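Section 5. Preparing the Bin

The Stondska bin is a sheet-metal bin with fixed walls. It holds the loose items used in a picking session. Set it up in the order given here before the first session of the day and again whenever the item set is changed.

5.1 Emptying and cleaning

1. Take out all items by hand and place them in the Plolano storage crate.
2. Lift out small metal fittings separately. They slide under larger items and are easy to miss in the corners.
3. Wipe the floor and walls with a dry cloth. For sticky spots, use a damp cloth and mild soap, then dry the metal.
4. Run a gloved hand along the top edge and feel for burrs.

CAUTION: Sheet-metal edges can cut. Wear gloves for all work inside the bin.

Note: Do not use scouring pads. Scratches show up as bright lines under the lights.

5.2 Choosing the items

A mixed set should include round, long and flat-sided shapes, with both dull and shiny surfaces. Clear items are allowed. Leave out anything with a sharp point, anything that leaks and anything longer than 40 cm.

Check each item against the Mowat item list and write its code on the session sheet. Items not on the list need approval from Crescencio Aguirre before use.

5.3 Laying out the items

1. Put the largest item down first, on its side, with the bin floor visible around it.
2. Add balls and blocks. Keep some of them well away from the large item.
3. Place small fittings last.
4. Check that nothing is leaning over the top edge.

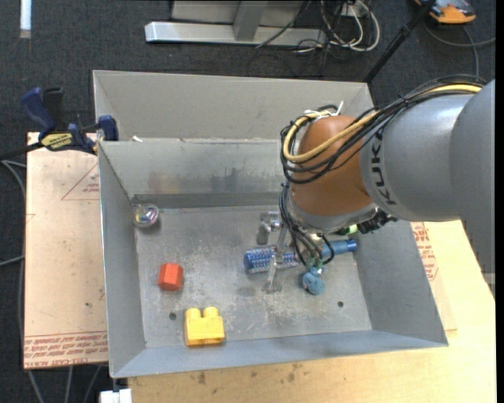 Figure 5-2. Mixed item set on the bin floor, with a red-orange hexagonal block, balls and a blue patterned cylinder.

Balls may roll when the bin is bumped. If one comes to rest against a wall, move it at least 5 cm toward the middle. Fuzzy balls stay put better than smooth ones and can be set down anywhere on the floor.

WARNING: Stop the arm and lock the controls before reaching into the bin. Keep hands, sleeves and lanyards clear of the cables and hoses.

5.4 Final check

Compare the contents of the bin with the session sheet. Two people should sign the sheet. Enter the layout in Jodora under "Bin contents" and save.

If an item is damaged, remove it, tag it and leave it on the shelf marked Returns. Replacements are ordered in May by Bit-na Hong.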